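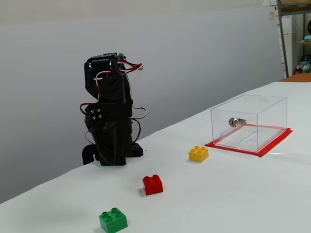 4 Aufzeichnen von Demonstrationen

Dieser Abschnitt gilt für Tischaufbauten mit einem Arm. Voraussetzung ist, dass der Arm nach Abschnitt 3 kalibriert wurde und der Leitarm an derselben Steuerung angeschlossen ist. Für Aufbauten mit zwei Armen siehe Abschnitt 6.

4.1 Arbeitsplatz vorbereiten

1. Tischplatte frei räumen. Auf der Platte verbleiben nur der Arm, die rote Matte, der durchsichtige Kasten mit Deckel und die Bausteine der jeweiligen Aufgabe.

2. Kasten auf die Matte stellen. Der Mattenrand muss ringsum sichtbar bleiben. Die Seite mit dem Schloss zeigt nach vorn.

3. Kabel am Arm prüfen. Die Schlaufen an den Gelenken müssen lang genug sein, damit sich jedes Gelenk bis zum Anschlag bewegen lässt. Kabel nicht straff zusammenbinden.

4. Raumlicht einschalten und während der gesamten Sitzung nicht verändern. Direkte Sonne auf dem Kasten vermeiden, die Wände spiegeln stark.

5. In der Software Flomell unter "Sitzung" einen neuen Eintrag anlegen und den Namen der bedienenden Person eintragen.

VORSICHT: Quetschgefahr. Beim Einschalten fährt der Arm in die Grundstellung. Hände und lose Kleidung aus dem Bewegungsbereich halten, bis die Anzeige "Bereit" erscheint.

4.2 Startanordnung festlegen

Die Aufgabe "Steine einräumen" verwendet einen gelben, einen roten und einen grünen Stein mit je vier Noppen. Alle Steine liegen zu Beginn außerhalb der Matte, mit den Noppen nach oben.

1. Deckel abnehmen und außerhalb des Tisches ablegen. Bei der Aufgabenvariante "Deckel geschlossen" bleibt er auf dem Kasten.

2. Steine nach der Vorgabe auf dem Bildschirm verteilen. Die Vorgabe wechselt mit jeder Episode. Eine Abweichung von etwa 2 cm ist zulässig.

3. Drehung der Steine frei wählen und von Episode zu Episode ändern. Steine nicht am Tischrand oder aneinander ausrichten.

4. Prüfen, ob der Arm alle Steine erreicht. Liegt ein Stein zu weit entfernt, die Vorgabe mit "Überspringen" verwerfen.

Hinweis: Eine Sitzung, in der die Steine immer an derselben Stelle liegen, ist für das Training unbrauchbar und wird bei der Durchsicht gelöscht.

4.3 Episode aufzeichnen

1. Leitarm in die Grundstellung bringen und "Aufnahme" drücken. Den Signalton abwarten.

2. Den ersten Stein in der angezeigten Reihenfolge greifen. Zügig und gleichmäßig führen, ohne anzuhalten.

3. Stein senkrecht anheben, bis er über der Oberkante des Kastens liegt, und erst dann seitlich bewegen.

4. Über der Öffnung absenken und den Greifer öffnen. Steine nicht aus voller Höhe fallen lassen.

5. Mit den übrigen Steinen wiederholen.

6. Arm in die Grundstellung zurückführen und "Stopp" drücken.

7. Episode bewerten: "Gelungen", "Korrigiert" oder "Verworfen".

"Korrigiert" ist zu wählen, wenn ein Stein verloren ging und noch in derselben Episode erneut gegriffen wurde. Solche Episoden werden behalten. "Verworfen" gilt, wenn eine Hand in den Aufnahmebereich kam, der Kasten von der Matte rutschte oder ein Gelenk abgeschaltet hat.

ACHTUNG: Nicht mit dem Greifer gegen die Kastenwand drücken. Die Servos überlasten und schalten ab. In diesem Fall die Aufnahme stoppen, die Versorgung trennen und den Arm von Hand vom Kasten wegführen.

4.4 Pausen und Umfang

Nach 70 Episoden ist eine Pause vorgeschrieben. Die Servos kühlen in dieser Zeit ab, die Versorgung bleibt getrennt. Danach die Grundstellung erneut anfahren und die Lage des Kastens auf der Matte kontrollieren.

Für einen vollständigen Datensatz dieser Aufgabe sind 1.000 Episoden mit der Bewertung "Gelungen" oder "Korrigiert" vorgesehen. Sie sollen von mindestens drei Personen stammen. Der Referenzdatensatz vom Standort Dekutgate umfasst 2.851 Episoden und kann in Flomell zum Vergleich geöffnet werden.

4.5 Sitzung abschließen

1. "Sitzung beenden" wählen und die Übertragung abwarten. Rechner vorher nicht ausschalten.

2. Fünf beliebige Episoden abspielen. Bild und Gelenkwerte müssen zeitgleich laufen. Bei Versatz die Sitzung sperren und an Annelies Wuyts melden.

3. Arm ablegen, Versorgung trennen, Steine in den Kasten legen und den Deckel schließen.

Weiter mit Abschnitt 5, Durchsicht und Freigabe der Daten.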